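25 June 2024

Up at six, at the office before the heat. Marisol Gallegos wanted the lease file for Grundadero done by noon.
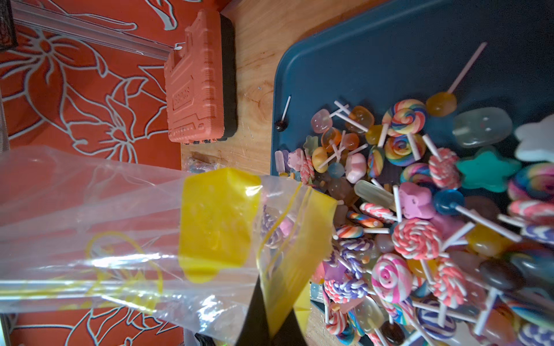

Morning

Read the landlord's answer to our demand letter. They admit the roof leaked in January but say the tenant gave notice too late. I found the notice on page 77 of their own papers, stamped received. Copied it twice and put a tab on it. The deposit in dispute is $992, a small part of the claim, but Marisol wants it listed on its own line.

Afternoon

Call with Eustaquio Jaramillo, who acts for the other side. He asked for two more weeks. I said I would pass it on. Typed up 54 minutes of notes from the call, then fixed the exhibit numbers, which skipped from 12 to 14.

Left at half past six. Need to ring the clerk about the filing fee first thing and return Ainhoa's stapler.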